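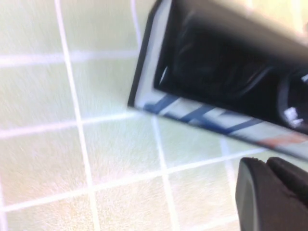

Re: Regrouting a kitchen counter, sealer question

Seija Rissanen wrote:
> We are redoing the grout on our kitchen counter in September. The old
> grout was sanded and it stained badly near the stove. The shop
> suggested Danzer unsanded in white with a coat of Totum sealer after.
> My joints are 3 mm. Has anyone used the two together? Also, how long
> did you wait before sealing? The bag and the bottle give different
> times.

Seija,

I used both on our counter two years ago. Same joint width as yours. Go by whichever time is longer. On mine the bottle said to wait 6 days, so that's what I did, and we cooked on a camp stove on the porch in the meantime.

Before you mix anything, get the old grout out to at least two thirds of the tile depth. I used a hand saw for the part by the sink and an oscillating tool for the rest. The tool is faster but I chipped two tiles with it. Vacuum the joints twice and wipe them with a damp sponge. Leftover dust will turn white grout gray and you won't see it until the next morning.

Mix small batches. I made a full bucket on the first try and threw out half of it. In a warm kitchen it starts to set before you get to the backsplash.

On the sealer: two thin coats, wiped off after ten minutes. I missed a patch behind the faucet and it dried to a sticky film that had to come off with a nylon pad. Tomato sauce and coffee still wipe up fine. Turmeric does not, so I use a tray for that.

The one thing I would change is the joint between the counter and the wall. I grouted it and it cracked over the first winter. That joint should be caulk. Feritz sells one in a white that is close to the Danzer, although it looks a bit bluer in daylight. Zirnach has a closer match but I could only find it by the case.

My total was nearly 112 dollars, not counting the saw blades. I still have half a bottle of the Totum if you want to test it on a spare tile first. I can drop it off Friday after work.

Does anyone here know if the sealer keeps once it's been opened?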